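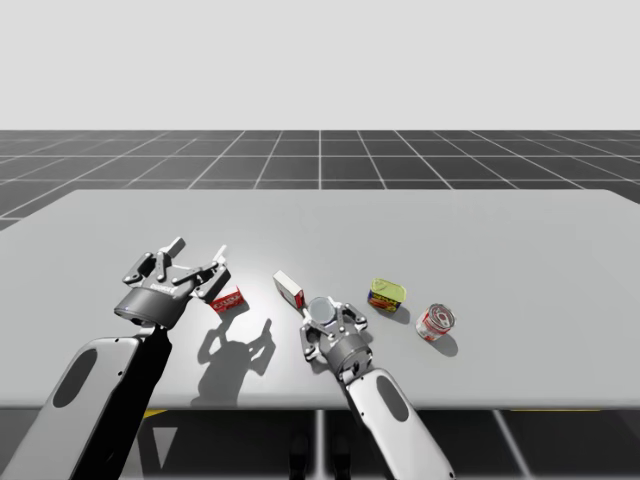 Week 3: Contract soldiers and the law of armed conflict

Reading for this session: Steiner, chapter 4, and the Trako case packet. Bring the packet to section.

1. Terms

A mercenary, in everyday speech, is anyone who fights for pay in somebody else's war. The legal definition is much narrower. Article 47 of Additional Protocol I to the Geneva Conventions has six conditions, and a person must meet all of them. Among other things, he must be recruited to fight in an armed conflict, take a direct part in hostilities, be motivated mainly by private gain, and not be a national or resident of a party to the conflict.

Few people fit. A contractor who guards a warehouse usually fails the direct participation test. A fighter who is given local citizenship falls outside the definition too.

2. What follows from the label

A mercenary has no right to prisoner of war status. He still keeps the basic guarantees of Article 75, including a fair trial. Students mix these up every year on the midterm.

3. Who is responsible?

Under the general rules of state responsibility, a state answers for a private group when it instructs, directs or controls the conduct in question. Paying the group may not be enough. Review the "effective control" standard from the Nicaragua judgment (1986) and compare it with "overall control" in Tadic (1999).

4. Case exercise: Trako

Trummer, a security firm, signs a contract to protect the Stavetach pipeline. It sends 119 guards, 13 of them former officers. After 60 days the guards join an army attack on the town of Nondberg. The host government says it gave no order.

Work out the following before section:
Which guards, if any, could meet Article 47?
When did they lose civilian protection from attack?
What evidence would tie the government to the attack?

Elfriede Steiner reads motive broadly. Pongsak Petchrat, in the packet, argues that motive can almost never be proved in court. Say which view you accept and why.

Written answers, two pages at most, are due 25th September.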